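# Why can you see through some bowls?

I reckon I've picked up the same plastic bowl every morning for years, and it took me ages to wonder about it. You can sort of see through it, but not properly. Hold it up to your face and your family turns into blurry blobs. (Try it at brekkie! But finish the cereal first.)

So let's talk about bowls, and light, and why some stuff lets light through and some stuff won't.

## Three big words

Light is always zooming about, and when it bumps into something, what happens next depends on what that something is made of. Scientists sort things into 3 groups.

- **Transparent** means light goes nearly straight through. A clean window is transparent, and so is a glass of water.
- **Opaque** (say it like "oh-PAKE") means no light gets through at all. Your fridge door is opaque. If it wasn't, you'd never need to open it to find the cheese!
- **Translucent** is the in-between one. Light gets through, but it gets jumbled on the way, so whatever is on the other side looks soft and fuzzy.

Translucent is my favourite, because it's a bit sneaky. It shows you that something's there and then keeps the details to itself.

A blue translucent bowl held over a patterned tablecloth is a great one to look at. Part of this cloth's pattern is pale yellow, and a patch of it shows faintly through the left half of the bowl, all blurred. The colour made it through the plastic but the neat edges didn't. 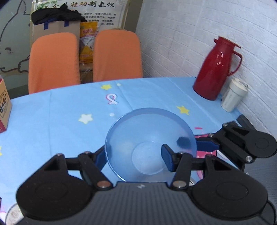 ## Why is one part darker than another?

Most see-through coloured things aren't the same colour all over. Look for a darker band near the rim, or a paler circle at the bottom. A few different things can cause that.

One is thickness. The more coloured plastic the light has to push through, the darker the colour gets. It's like cordial — a splash in the bottom of the glass looks pale, and a whole jug of the same mix looks much stronger.

Another is the angle. If you look straight through a wall, you're looking through a little bit of plastic. If you look along it, you're looking through heaps.

And then there's whatever is behind it. A bowl over a light cloth can look quite different from the same bowl over a dark bench.

## What about the shiny bit?

Some light doesn't go through at all. It bounces off the surface, and that's what makes a smooth rim look glossy. So one bowl can let some light in, soak some up and bounce some away, all at the same time. Pretty busy for something that holds your custard!

## Have a go: the fuzzy bowl test

You'll need a translucent bowl or lid, a torch, a piece of white paper and a tablecloth or tea towel with a pattern on it. Use plastic so it won't smash if you drop it.

1. Lay the cloth out flat and put the bowl right down on it. Look through the bottom. Can you make out the pattern?
2. Lift the bowl up slowly. Does the pattern get blurrier? Mine does, every time.
3. Ask someone to hold the bowl above the white paper while you shine the torch down through it. Is the shadow grey, or has it got some colour in it?
4. Now swap the bowl for a tin plate and look at the shadow again.

I tried 6 different things from our kitchen cupboard, and the one that surprised me most was a milk bottle lid. I was sure it was opaque, and the torch glowed right through it.

Draw up a page with a column for each of the big words and write your finds underneath. If you get stuck on one, hold it up to the torch again and have another squiz.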